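Vira Marchuk folded linen for a commercial laundry for 9 years before she moved to Larik's workshop in Lunanville. She now spends her shifts teaching the same work to machines.

"I thought they'd want me for a month," she says. "They've written down 212 ways a towel can go wrong, and most of them came from me."

Her day is split into four blocks, with a break after each. Her wrists are better than they were. Her neck is worse, from looking down at a tabletop. 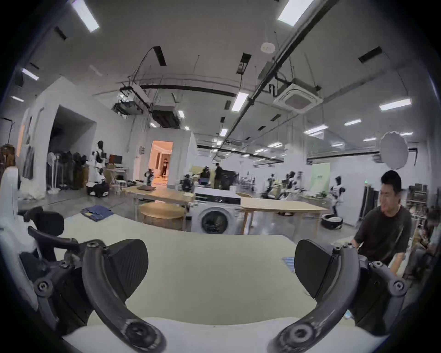

The workshop floor at Larik, with a striped cloth on the table and a washing machine behind.

Rostyslav Bilyk, who sets the rosters, says two people left in November. Both told him they missed the noise of the old plant and having a crew to talk to.

"I can't fix that with a pay rise," he says. "We changed the shifts so people overlap at lunch. It helped a bit."

Marchuk is less worried about her own job than about what comes after it. Her old employer has asked Larik for a quote.

"I still know the women there," she says. "They ask me if it's any good at fitted sheets. I tell them not yet."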